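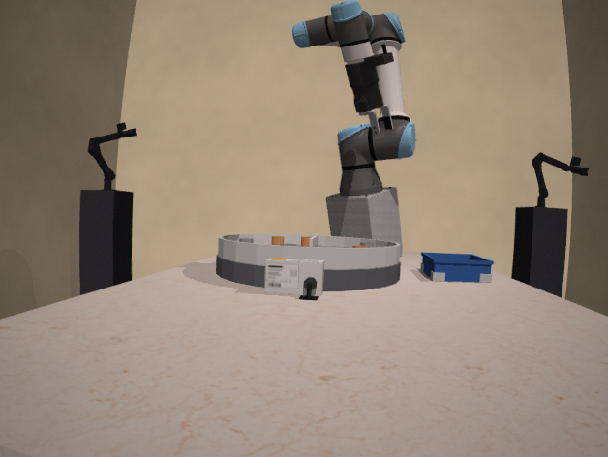 ## Multlow progress report for the Nakajima fund, 2021-01-23

Hi all! Second report, and a much happier one than the one I sent in September, when I had plenty of plans and very little data. We're now recording properly in the simulator, and I've put the setup at the top so you can see what your money has been turning into. It's the table we call the ring table: the big arm at the back, the round container with the orange pieces in it, and the blue bin over on the right.

The task is still the one in the proposal. Somebody at the Flelholm office drives the simulated arm by hand controller, takes a piece out of the ring, carries it across and lets go of it over the bin. Skiner (our recorder) logs the whole run, joint angles, gripper state and camera views, and the run becomes one example for the learning system.

## Where we are

We have 299 usable runs in the set. I'd promised you more by now, and I'll get to why we're short, but I'm really pleased with the ones we have. They're clean, they all load, and every one has been watched from start to finish by a human being with a cup of coffee (me, mostly).

Another 40 were recorded and thrown out. The most common problem was an operator dragging the gripper along the container wall on the way in. The simulator is very forgiving about that and a real arm wouldn't be, so I don't want the model learning it. The rest were a mix of dropped pieces, runs where recording started late, and one glorious afternoon where the physics step was set wrong and everything drifted gently sideways.

I did keep the runs where the operator misses a grasp, backs off and tries again. You asked about these last time! They're tagged "recovery" in the index and they stay in the training set. If we decide they're hurting us, taking them out is a single filter.

## What changed since the last report

- **The white box in front of the ring.** It's now part of the standard layout. It overlaps the front of the container in this camera view, and operators have to plan a path with it there. The early runs all came straight in over the front wall and looked suspiciously alike, so I wanted something in the way.
- **Lighting and surfaces.** The veined tabletop is one of the textures we swap in between batches. The plain gray one has been retired; the model was getting far too attached to it.
- **Start pose.** Every run used to begin with the gripper in exactly the same place. Skiner now nudges it a little at reset, always well above the table.
- **Operator notes.** There's a free text field at the end of each run. I expected people to skip it and they've been writing me little essays, which has been the best debugging tool of the whole project.

## Why we're behind

We lost two weeks to a file format problem. Skiner was writing the camera frames and the joint readings on separate clocks, and on long runs they slid apart by enough to matter. I only caught it when I plotted gripper closing against the pictures and the fingers seemed to be closing on thin air. It's fixed, and the older runs have been realigned and checked, but I stopped all recording while I sorted it out and I'd do the same again.

The other delay is plain old fatigue. Reaching down into a walled container through a hand controller is fiddly work, and quality drops off after about two hours. You can see it in the logs: the paths get wobbly and the pauses get longer. I've shortened the sessions. It slows the total down, I know, but the thrown-out pile has shrunk nicely.

## First training attempt

I ran a small one, mainly to check that the pipeline holds together from recording to trained policy. It does! The policy reaches for the ring confidently and then gets vague about which piece it wants, hovering between neighbors before it commits. I'm not reading too much into that with a set this size, and I haven't put a success rate in this report for the same reason. You'll get one when I've run a fixed test layout that the model hasn't seen.

## Next

1. Record more runs with the pieces close to the container wall. They're the hardest grasps and we're thin on them.
2. Move the blue bin between batches. At the moment it barely moves, and I suspect the model is just memorizing where to let go.
3. Freeze a test layout and leave it alone.
4. Write up the recording instructions so a new operator at Flelholm can start without me sitting next to them.

Money is fine. We're under on compute and a bit over on operator hours, and I'd like your okay to shift some of the first to cover the second. If that needs a form, please send it over and I'll fill it in this week. I can also share a handful of runs for you to play back, including a couple of the sideways ones if you'd enjoy those.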